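Posted 17 Dec 2021 by Adwoa Issahaku

Refill schemes need a standard neck

Refill shops are usually judged on how much packaging they keep out of the bin. I think the more useful measure is how long it takes a customer to fill a container. At the Plumcombe co-op, where I keep the equipment log, the answer in June was almost 10 minutes for a basket of four liquids. Most of that time went on necks that did not fit the nozzle.

The cause is dimensional. Household bottles are sold with a wide spread of neck diameters and thread pitches, and the labelling rarely states either. A dispenser has to suit the narrowest neck, so its flow rate is set by the worst container in the queue. Of 102 fills in the log, the slow ones were nearly all narrow necks taking thick liquids such as dish soap.

My colleague Ewurabena Bawa favours adaptors. We tried 2 sizes from Tredholm. They leaked at the collar, they had to be washed between customers, and they went missing. An adaptor moves the fault from the bottle to the counter.
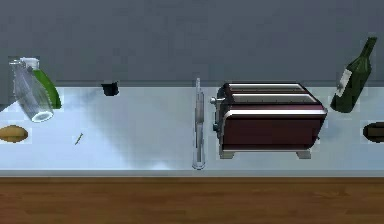 A standard would cost the makers something, as moulds are expensive and a distinctive shape helps sell the product. That objection is fair for perfume. It is weak for vinegar and laundry liquid. Provincial recycling rules already tell producers what to report, and neck finish could be added to the same form. Voluntary guidance has been available for years and the necks still vary.

Last updated: 17 bottles of comments ago

Contact | © Plumcombe Notes | Back to top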